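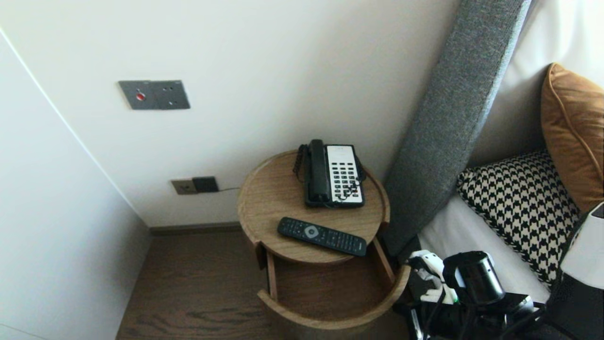 Road Maintenance and Concessions
Handout 6: Keeping traffic moving during pavement works
Lecturer: Joaquim Quintela
Tutorials: Aurora Calado

Please read this handout before the tutorial and bring it with you. The first half repeats what I said in the lecture, with some corrections. The second half is the case we shall work on together.

1. Where we stopped last time

In Handout 5 we looked at how a concession company decides that a section of road needs rehabilitation. We spoke about roughness, rutting, cracks and the deflection test. At the end we had a list of sections and a year for each one. Now the question is how to do the work while the road is open.

On a toll road the traffic pays. If the company closes the road completely, it loses income and it also breaks the contract in most cases. So almost all the work is done "under traffic", and the plan for the traffic becomes as important as the plan for the asphalt. Students often put all their effort in the pavement design and write one page about traffic at the end. In the exam this costs marks, and in practice it costs much more.

2. Words we use

Work zone: the whole length of road that is affected by the works, from the first warning sign to the last sign that ends the restriction.

Advance warning area: the part where the driver is told what is coming. Nothing is blocked yet.

Taper: the part where the cones or barriers move the traffic sideways, out of its normal lane.

Buffer: an empty length between the end of the taper and the first worker or machine. It must stay empty. It is not a place to park the site pick-up or to keep the spare cones.

Working area: where the work is done.

Termination: where the traffic goes back to its normal lanes.

Some books count the taper and the buffer together as "transition". I don't do this in my course, as the two have different duties.

3. Four ways to pass the traffic

3.1 Lane closure on a dual carriageway

One lane is closed and the other stays open in the same direction. It is the simplest method and the drivers understand it well. The weak point is capacity. One lane with heavy vehicles, on an uphill grade, carries much less than the half of what two lanes carry. Slow trucks cannot be passed and the queue grows behind them. Always check the grade before you promise a travel time.

3.2 Contraflow

All the traffic goes on one carriageway, in both directions, and the other carriageway is free for the contractor. The contractor likes it very much: he has full width, he can pave without a joint in the middle, and his trucks do not mix with the public. The price is two crossovers that must be built through the median, and a barrier between the opposite directions. With cones only, contraflow at high speed is not acceptable to me. Please do not propose it in your assignment.

3.3 Alternating one-way traffic (stop and go)

For a single carriageway with two lanes. One lane is closed, and the traffic of each direction waits its turn, with signals or with persons holding the boards. The length of the closed part decides everything. If it is too long, the time to clear the traffic between the two ends becomes the largest part of the cycle and the waiting is not tolerated. Drivers leave their vehicles, some turn round, and a few will go past the board.

3.4 Diversion on another road

The traffic leaves the road and comes back further on. It looks free of cost for the project and it never is. The local road was not built for those axle loads, there are schools and markets on it, and the municipality will ask, with reason, who repairs it afterwards. Make a survey of the diversion before and after, with the municipality's engineer present, and both sign it.

4. The clearance time calculation

We did this on the board too fast, so I repeat it slowly.

Take a closed length of 300 metres for alternating traffic. The slowest vehicle we accept in the calculation drives at 5 metres per second. It needs 300 divided by 5, that is 60 seconds, to go through. During these 60 seconds after the last vehicle enters, no vehicle can start from the other side. The same is lost again in the other direction. So in each cycle 120 seconds are lost before we have given one second of green to anybody.

If the green is 60 seconds for each side, the cycle is 240 seconds and half of it is lost. If we make the green longer, the share of lost time is smaller, but the waiting of the opposite side is longer. You must look for a balance, and you must do it for the peak hour and also for the quiet hours, which can need a different setting.

Mistake in the slides: on slide 14 I wrote the speed in kilometres per hour and used it as metres per second. Mohandas Fernandes noticed this after the lecture and I thank him. The corrected slides are on the course page since 12th May.

5. Case for the tutorial: the Baltora to Barreto section

The names and the situation are the same as in Handouts 3 and 4. The concession company is Akorside and the contractor is Motix. The section is a single carriageway with two lanes and gravel shoulders. The project widens it to four lanes and renews the existing pavement.

Traffic data from the permanent counter, for one day in July:

Total vehicles in both directions, whole day: 1829
Heavy vehicles included in this total: 437
Vehicles in the peak hour, both directions: 154

Read these figures with care. The total is low for a toll road, but the share of heavy vehicles is almost a quarter. Many of them are ore trucks with trailers that start very slowly from a stop. For a stop and go system this matters more than the total. The counter is also placed after the junction with the mine road, so it does not see the trucks which turn off before it.

The order of work that Motix proposed was:

Stage A. Build the new two lanes on the north side, with all traffic on the old road.
Stage B. Move all traffic to the new lanes.
Stage C. Rehabilitate the old road behind a barrier.
Stage D. Open the four lanes, then make the surfacing of the tie-ins at night.

In general this is a good order. The public drives on a complete pavement in each stage and stop and go is needed only at the ends. But there are two bridges in the section, and the new bridge at the Barreto end was planned to finish one season later than the new lanes. In the first programme this was hidden, because bridges and roadworks were on different sheets. When you receive a programme from a contractor, put all of it on one sheet of paper, even if the letters become small.
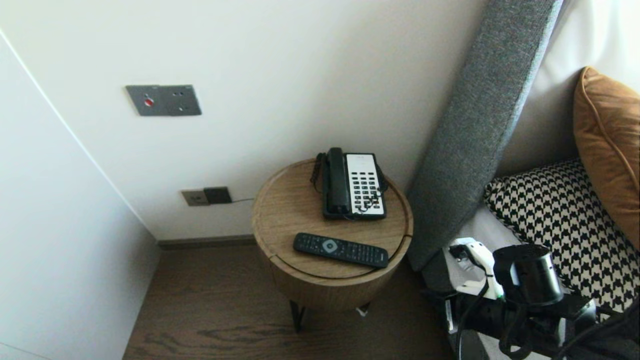 6. Information to the road users

Drivers accept a delay more easily when they know it before. The signs should say how long the wait will be and until which month the works continue. Do not write a date that you do not believe in. When it passes and the cones are still there, the next sign will not be trusted either.

Besides the signs, the company should speak to these groups directly:

Transport companies that use the road every day. They can move their departures if they hear it one or two weeks earlier, and they will not move them if they hear it the same morning.

Ambulance and fire services. They need one telephone number at the site which is answered at night too. Agree how the stop and go is cleared for them, and try it once.

Bus operators and schools.

People who live or trade along the road. Access to each gate must be shown in the drawings for each stage. A farm stall that loses its parking for one season can be closed for good.

Joscha Engelhardt asked in the lecture if a reduction of the toll during the works is usual. It depends on the contract. Some contracts have a formula based on measured delay and some have nothing. It is a policy question and we come back to it in Handout 9.

7. Common mistakes in last year's assignments

The buffer was missing, or was used for storing material.

The advance warning area began inside the queue. If the queue grows, the first sign must be placed before the end of the longest queue you calculated and not at a fixed distance.

Old road markings were left visible in the contraflow. At night and in rain the driver follows the line he sees best, and this is often the wrong one.

Speed limit of 40 with no reason visible to the driver. Nobody respects it, and then the real 40 is not respected also.

No drainage plan for the temporary stage. When the new lanes are higher than the old ones, the water goes to the old ones, where the traffic is.

Pedestrians forgotten. On a rural road there are always pedestrians.

8. Work for the tutorial

Prepare on one or two pages:

a) A sketch of the work zone for Stage A at the Baltora end, with all the areas from section 2 and their lengths.

b) The clearance time and the cycle for a stop and go of 300 metres in the peak hour. Assume first that both directions are equal, then that two thirds of the vehicles come from one side. Write the longest queue for both.

c) Your proposal for the traffic between the end of Stage A and the opening of the new bridge. Say what it would cost to Akorside and what it would cost to Motix, in words only.

Groups are the same as before. Aurora Carvalho is moved to group 2, so that each group has four persons. Please don't confuse her with Aurora Calado when you send e-mails, it happened already several times this term. Assignments go to Aurora Calado and questions about the lecture go to me.

Reading: chapter 7 of the course reader, without the part on tunnels.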